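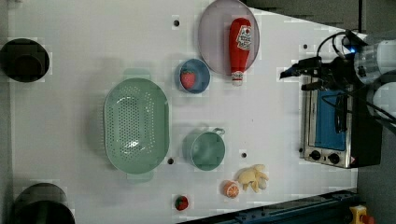 Play kitchen table from above, arm parked over by the toaster oven.

Forums > Clubs and Teams > Allgate Robotics Club > Kitchen Challenge

Strawberry in the blue bowl – grasp order and a question about the rules

zaid_q
Hi everybody, and sorry in advance for the long post, I've had a lot of coffee! This is our table for the kitchen challenge. The task we drew is "clear the fruit," so the strawberries, the bananas and the orange half all have to end up in the green colander, and the ketchup is only there to get in the way. We have 808 recorded tries so far and the plan is 500 more before the February meet. My question is about order. I'd like to start with the strawberry in the bowl, because if the bowl gets bumped later in the run we lose it completely. Bilal thinks we should start with the loose one by the colander. What would you all do?

btwal
Bilal here, defending my honor. The loose strawberry is the shortest move on the table, practically next door to the colander, and I like a run that starts with something easy – it settles the whole thing down. The bowl has a rim, and the fingers have to come down pretty much straight to clear it. Why open with the hard one?

Settimio M.
What a cheerful table, I'd happily cook there. I'm with Zaid on this one, though. When I coached the Grodholm kids we always did the container pick first, while everything was still where we had put it. Also watch that saucepan. It's below the bowl with its handle sticking up to the right, and if your path home goes toward the oven you'll be flying right over it.

btwal
Fair point about the handle. I still say easy one first, but I'll run both orders on Sunday and let the scores settle it.

issa.kassab
I'd worry more about the bananas than either strawberry, to be truthful. On our table the bunch rolls when you pinch one end, and then you're chasing it all over. We take it across the middle with the wrist turned and it behaves much better. Our log is at 3,041 tries now and bananas are still the biggest single cause of a zero, bless them.

zaid_q
Thank you Issa, that's so helpful! We've been grabbing the end. Does anyone know if the orange half has to land cut side up? Ours is sitting cut side up to start with and I can't find anything in the Ferri rule sheet about how it should finish.

Settimio M.
Any side is fine, as long as it's inside the rim when the clock stops. And if the ketchup leaves its plate you lose points, so give it plenty of room on the way to the bowl.

issa.kassab
I read that differently, Settimio. The sheet says the plate can't move, and it doesn't mention the bottle at all. Worth writing to the organizers before you plan around it, Zaid.

zaid_q
Will do, I'll write tonight and post whatever they tell me. Thank you all so much, you've given us plenty to work on.

3,954 views

Comments

Ghassan Chidiac: Lovely thread. My daughter's team starts the same task next month and I've sent her the part about the bananas.

vareo_parent: Is the colander allowed to be taped down? Ours slides when anything touches the edge.

issa.kassab: Tape is fine at our meets, vareo_parent, but ask your own judge first.

Contact the moderators | © Allgate Robotics Club | Back to top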